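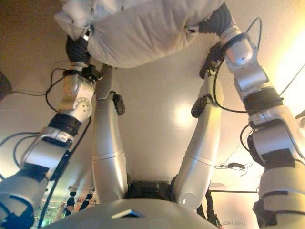

Head cam. White bundle up between both hands, upside down as usual, I still haven't fixed the rotation in the viewer.

Notebook home | Entries | Hardware | Pillow task | Parts wanted | Log in

March 12, 2020. Pillow task, teleop

Okay, long one, so I'm writing it down before I forget which settings went with which runs. Viera drove for the first half and I took over after lunch (my shoulders are killing me, the operator harness needs more padding and I will keep saying so until somebody orders it).

Goal is the same as last time: pick the pillow up by the two short ends, hold it level at chest height, carry it over and put it down on the bed. We want 50 clean demos before we hand anything to Skála for training. We have 30 I'd be happy to show people. The rest are usable if you squint, or they have me scratching my nose in the middle and both arms going along with it!

Hand force scaling: started at the Cunlow defaults and they're way too gentle for anything squishy. The operator closes their fingers, feels nothing come back, closes more, and then the whole thing is a ball. Viera's trick is to ignore the fingers completely and squeeze with the elbows, like carrying a big box. Much better. I copied her and my runs got a lot smoother, though I still lift the left side first. No idea why. Bad habit from the tray task, maybe.

Session 2413 is the one to look at if you only look at one. Skip the first 400 frames, I was still lining up my arms with the robot's and it's just wobbling.

Wrist cams next. I've been arguing for them since the Arnen demo and I'm still for them, but up close on soft stuff you get a lot of this:

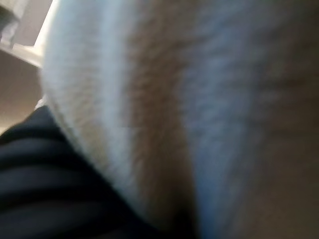 Wrist view. White fuzz, one deep fold, a bit of the dark ribbed stuff bottom left.

Lovely texture, zero idea where the edge is. The only room you get is a sliver at the upper left, and focus is soft all over. Viera thinks the policy could still learn something from how the folds darken. I think it'll learn to love white. We agreed to keep recording the wrist streams and let Skála decide, disk is cheap. If anybody has a spare lens with a shorter focus distance, leave it on my desk please.

Head view, right way up, is so much nicer to work with. Both hands show, plus the sag along the bottom of the pillow, and the ruffle on the top edge makes a good line for judging whether you're level. I'd like to use that as our check when we sort the demos: ruffle tilted, demo goes in the second pile.
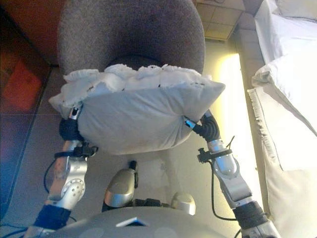

To do before next session

- fix the viewer rotation (me)
- new force scaling file, save it under Ilport so it doesn't overwrite the tray one
- go through the second pile with Viera and rescue what we can
- go over the cable loops along both arms before powering up
- try a run with the curtain drawn, the bed whites are totally blown out in the head view
- harness padding!!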